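Is "natural rubberwood" worth paying extra for in kids' blocks?

Kanokwan Khamphan
Posted in Toys and Play
885 views

My niece turns three in October and I want to get her a decent set of blocks. I've been going back and forth between two. One is from Dodesley, made of what they call "natural rubberwood, ethically harvested, free of harmful chemicals." The other is a plain Lacerda set that says "wood" on the box and nothing else. The Dodesley one costs more than twice as much and has fewer pieces.

I grew up around rubber trees. My uncle had them. When they stop giving latex they get cut down and the wood has to go somewhere, so I have a hard time seeing what is so special about it. It's cheap wood. Also, everything is free of harmful chemicals according to the people selling it. Is there any real difference, or am I paying for the word "natural"? She mostly throws things at this age, if that matters.

Buppha Ruangrit
Member, 1058 posts

You're paying for the word, mostly. I don't say that to be mean about Dodesley, I've bought from them, but read that sentence again and ask what it commits them to. "Natural" means nothing on a toy. "Ethically harvested" by whose ethics? As you say, the trees come down anyway at the end of their working life. And "free of harmful chemicals" is the kind of line I'd ignore until they name the chemicals and show the test report.

Rubberwood is fine wood for blocks. It's a hardwood, it doesn't splinter much, and it takes paint well. It's also prone to fungus and beetles when it's fresh, so it normally gets treated with something before it's dried. Boron compounds are common. I'm not telling you that to scare you, only that "untouched by chemicals" would be an odd thing to believe about this particular wood.

Where I would spend money is on the finish and the edges. Three-year-olds chew. Look for a real safety standard on the box (ASTM F963 if you're in the US) with a company name and a batch or lot number you could trace. A leaf logo isn't a standard. If the paint comes off on a damp white cloth in the store sample, put it back.

The other thing is shapes. Cubes get used the most in my house by a mile. Fancy shapes look good in the ad and then get ignored.

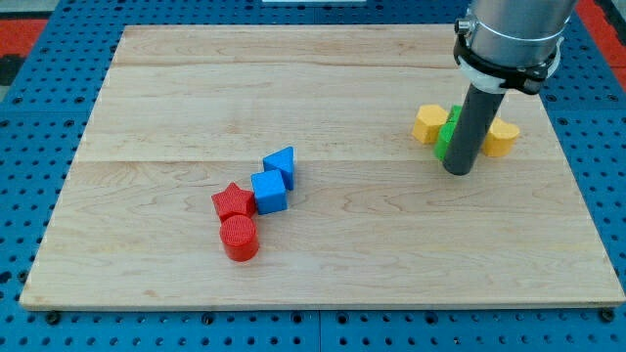
Red star, blue cube, blue triangle. Guess which one ends up at the bottom of every tower.

I'd count how many plain cubes and flat bricks you get before comparing prices. Some of the "78 piece" type sets are padded out with shapes that don't stack on anything. Same for sets where half the pieces are thin little discs. They go under the couch and stay there.

So out of your two I'd lean Lacerda, provided the box has the standard and an importer address on it. If it has neither, skip both and keep looking.

vullonden_dad
Member, 268 posts

Disagree a bit. We got the cheap ones and the corners were sharp. Had to sand them. Paid more for the next set and they were smoother, so sometimes price does mean something. Don't know what wood either of them was. My wife says beech.

Kanokwan Khamphan

Thanks both. I wrote to Dodesley and asked which tests they'd done. The reply said their products are "crafted with your little one's safety at heart," with a discount code. No report. I'll look at the Lacerda box at the Indgate store and check for the number before I buy anything. I'm taking a damp cloth too.

Buppha Ruangrit
Member, 1058 posts

Ask them again and use the words "test certificate." If you get a second discount code, you have your reply. And run your thumb along the corners at the store, he's right about that part even if I don't agree about the price.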